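スポーツ戦術論・第5回 配布メモ「引き分けでいい、と思った瞬間」

2025年10月21日

前回の小テスト、おつかれさまでした。返却は来週にさせてください(採点がまだ半分しか終わってません、すみません)。

今日はサッカーのリーグ終盤戦の話です。勝ち点の計算が選手の足をどう動かすか、というテーマなんですが、私はこの話が大好きで、たぶん時間をオーバーします。先に謝っておきますね。

## 1. 題材の試合

使うのはヒドトン対トレスコムの終盤戦です。映像は授業で流すので、ここでは状況だけ。

- ヒドトン(ホーム):残留ラインのひとつ上。引き分けでも順位は変わらない
- トレスコム:下から二番目。勝たないとかなり苦しい
- 観客数:1663人
- 前半終了時:0対0

小さなスタジアムです。1663人でも、あの屋根の低いスタンドだと声がものすごく響くんですよ。音声も消さずに流しますから、後半の途中で歓声の質が変わるところ、ぜひ耳で聞いてください。

## 2. 最終ラインが下がる、という現象

後半に入ると、ヒドトンのセンターバック二人がじりじり下がります。監督のジークリンデ・シュミーダーは試合後の会見で「下がれとは一度も言っていない」と話していました。私はこれ、本当だと思います。指示がなくてもラインは下がるんです。失点の痛みが得点の喜びより大きく見えてくると、選手は背後のスペースを先に消したくなる。気持ちはよくわかります。私も学生時代はサイドバックで、リードした試合の終盤なんて、気づけば自陣のペナルティエリアの中に立ってましたから……。

ここで板書した用語をもう一度。

**ライン間距離**:最終ラインと中盤の列のあいだの距離。ここが広がると、相手の10番に前を向かれます。

**圧縮**:ライン間を狭く保つこと。全員で下がっても、全員で上がっても圧縮はできます。よく誤解されるんですが、「低い」と「間延びしている」は別の話です。レポートで毎年ごっちゃになるので注意! 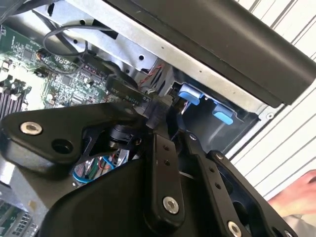
さて、では下がったヒドトンの中盤はどうだったか。ここが今日いちばん見てほしいところで、ボランチのひとりは最終ラインについていくのに、もうひとりは前に残ってボールを追いかけてしまうんです。守備のつながりというのは、一人ひとりがどんなに頑丈でも、留めてあるところが外れたら形になりません。ヒドトンの場合、その留め具にあたるのが二人のボランチの距離でした。片方が出たらもう片方は斜め後ろに絞る。練習ではちゃんとやっていたそうです。

トレスコムの決勝点は、まさにこの二人のあいだに縦パスが入ったところから生まれます。受けたのはナシリ。前を向くのに一瞬もかかっていません。映像を止めて、パスが出る直前のナシリの首の振り方を見てください。左、右、また左。ああいう選手が相手にいるとき、ボランチの片方が出ていくのは本当にこわいです。

## 3. データを少しだけ

配布した表から、ヒドトンのパス本数です。

| | 前半 | 後半 |
|---|---|---|
| パス本数 | 234 | ほぼ200 |

後半の数字は、私が映像を見ながら正の字でつけたものなので、きっちりした値ではありません。前半のほうは公式記録です。「なんだ、そんなに減ってないじゃないですか」と去年も言われました。そのとおりなんです。本数より、どこで回しているかを見てください。後半は自陣の横パスとバックパスがやたらと目立ちます。保持しているように見えて前に進んでいない。表だけ見て「後半も支配していた」と書いた人が去年のレポートに何人もいたので、映像とセットで考えるくせをつけましょう。

## 4. 議論の時間に話すこと

グループで次の問いを話してください。結論はそろわなくて大丈夫です。

1. シュミーダー監督は後半の途中でFWのクローナに代えて守備的MFを入れました。みなさんなら誰を下げますか。
2. 引き分けで十分なチームに「勝ちにいけ」と伝えるのは、正しい指示でしょうか。
3. 他会場の途中経過をベンチは選手に知らせるべきか。

2番は毎年もめます。私自身も答えがぐらぐらしていて、一昨年と去年で違うことを言ったらしいです(受講した先輩に指摘されました)。

## 5. 次回までに

ヒドトン戦の後半をもう一度見て、ボランチ二人の距離が開いたと思う場面をひとつ選び、A4一枚で図にしてきてください。手描きで構いません。矢印の色は、ボールの動きを赤、人の動きを青で統一してもらえると助かります。黒一色で出されると、私が本当に読めないので……。

映像は授業ページに上げておきます。音が出ないという人はメールをください。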